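From: Marleny Muñoz
To: growers list
Subject: Re: August dues and the digest

Pictures first, then my answer to Katherine.

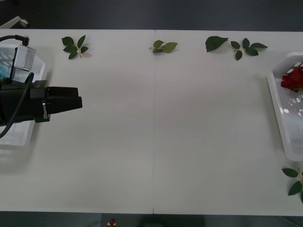
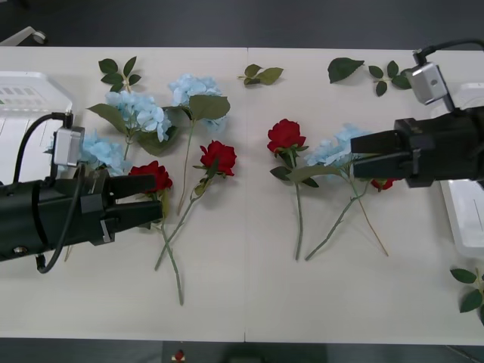
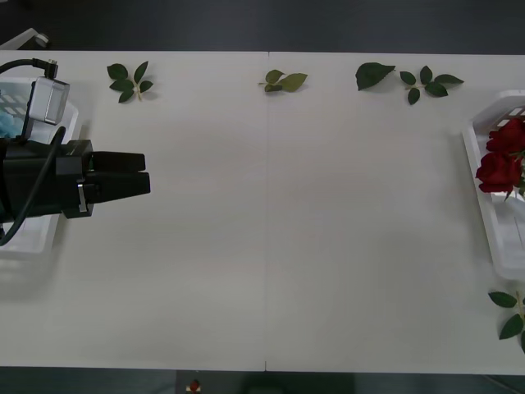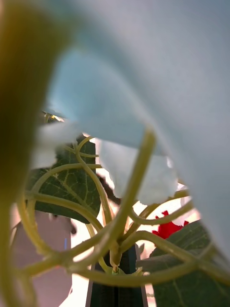
Greltport Growers Digest, No. 129

Katherine Arboleda wrote:

> Is the hall on Hokby Lane still $30 a night? And did
> Tiletti ever send the bulb price list?

Yes, still $30, paid at the door. Tiletti sent the list last night. The tulips come in a lot of 3000, so we would have to split it with the Arango group. I asked them and they want half, mostly the late reds.

If you want a share, write to me by 6 p.m. on the last day of August. Checks go to P.O. Box 1676 as before. Please put your phone number on the check.

Katherine, I still have your bulb planter.

Marleny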